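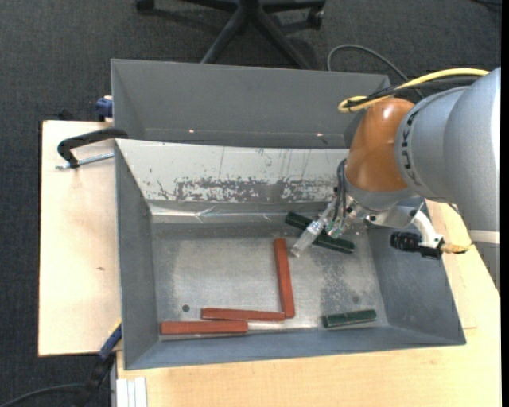
Roboterarm über einem grauen Metallbehälter, dahinter ein zweiter Behälter.

Zillari eröffnet Büro für Personalvermittlung in Jemamura

Zeitarbeit und Direktvermittlung für Lager, Büro und Pflege ab November unter einem Dach

Jemamura, Donnerstag, 17. August 2023 – Der Personaldienstleister Zillari eröffnet im November eine Niederlassung in Jemamura. Es ist der zweite Standort des Unternehmens nach dem Stammhaus in Esta. Das neue Büro vermittelt Arbeitskräfte an Betriebe in Jemamura und den umliegenden Gemeinden, sowohl in Zeitarbeit als auch in Festanstellung. Zum Start arbeiten dort 14 festangestellte Disponenten und Berater.

Zillari betreut in der Region bereits Kundenbetriebe, bisher allerdings von Esta aus. Bewerber mussten für das Erstgespräch und die Vertragsunterzeichnung dorthin fahren. Mit der Eröffnung können beide Termine in Jemamura stattfinden. Auch die Lohnabrechnung für Zeitarbeitskräfte aus dem Einzugsgebiet wird künftig vor Ort bearbeitet.

Zum Zeitpunkt dieser Mitteilung liegen dem Unternehmen 286 offene Stellen aus der Region vor. Der größte Teil entfällt auf Lager und Versand, gefolgt von kaufmännischen Tätigkeiten in Einkauf, Buchhaltung und Kundendienst. Hinzu kommen Stellen in der Altenpflege und in Großküchen. Viele Ausschreibungen richten sich ausdrücklich auch an Bewerber ohne abgeschlossene Berufsausbildung. Für Tätigkeiten mit dem Gabelstapler ist ein gültiger Staplerschein erforderlich; wer noch keinen besitzt, kann ihn nach der Einstellung über Zillari erwerben. Die Kursgebühr trägt das Unternehmen.

„Wir bekommen aus Jemamura seit dem Frühjahr mehr Anfragen, als wir von Esta aus zügig bearbeiten können“, teilt die Geschäftsführung mit. „Die Betriebe suchen kurzfristig, und die Bewerber wollen schnell wissen, woran sie sind. Dafür brauchen wir Leute am Ort.“

Übernahme der Räume von Peñalver

Die Niederlassung zieht in die früheren Geschäftsräume der Firma Peñalver am Bahnhofsplatz. Peñalver hatte dort bis zum Frühjahr ein Schreibbüro mit angeschlossener Vermittlung von Sekretariatskräften betrieben und das Geschäft aus Altersgründen aufgegeben. Zillari hat den Mietvertrag übernommen und führt auch die bestehenden Vermittlungsaufträge fort. Für Kunden von Peñalver gelten die vereinbarten Konditionen bis zum Ende der jeweiligen Vertragslaufzeit weiter. Die Betriebe wurden darüber schriftlich informiert.

Derzeit werden die Räume umgebaut. Im Erdgeschoss entstehen der Empfang und mehrere Besprechungszimmer, im Obergeschoss die Arbeitsplätze der Disposition und ein Schulungsraum. Der Eingang wird stufenlos. Parkplätze für Besucher befinden sich im Hof, die Zufahrt erfolgt über die Gerbergasse.

Angebot für Bewerber

Bewerbungen nimmt Zillari ab sofort entgegen, bis zur Eröffnung weiterhin über das Büro in Esta. Ein Anschreiben ist nicht nötig, ein Lebenslauf genügt. Wer Unterstützung beim Erstellen der Unterlagen braucht, kann dafür einen Termin vereinbaren. Die Vermittlung ist für Bewerber kostenlos.

Zeitarbeitskräfte werden bei Zillari unbefristet eingestellt und nach Tarif bezahlt. Fahrten zu Einsatzorten außerhalb von Jemamura werden nach Kilometern erstattet. Wechselt eine Kraft in ein festes Arbeitsverhältnis beim Kundenbetrieb, entfällt die Kündigungsfrist gegenüber Zillari.

Angebot für Betriebe

Unternehmen können Personal für einzelne Schichten, für Saisonspitzen oder zur dauerhaften Besetzung anfragen. Jeder Betrieb erhält einen festen Ansprechpartner in der Niederlassung. Vor dem ersten Einsatz besichtigt Zillari den Arbeitsplatz und stimmt mit dem Betrieb die Sicherheitsunterweisung ab. Anfragen für den Zeitraum ab November werden bereits angenommen.

Über Zillari

Zillari ist ein Personaldienstleister mit Sitz in Esta. Das inhabergeführte Unternehmen vermittelt Fach- und Hilfskräfte in den Bereichen Logistik, Produktion, Büro, Pflege und Gastronomie.

Pressekontakt
Zillari Personaldienstleistungen
Pressestelle, Esta

Abdruck honorarfrei, Belegexemplar erbeten.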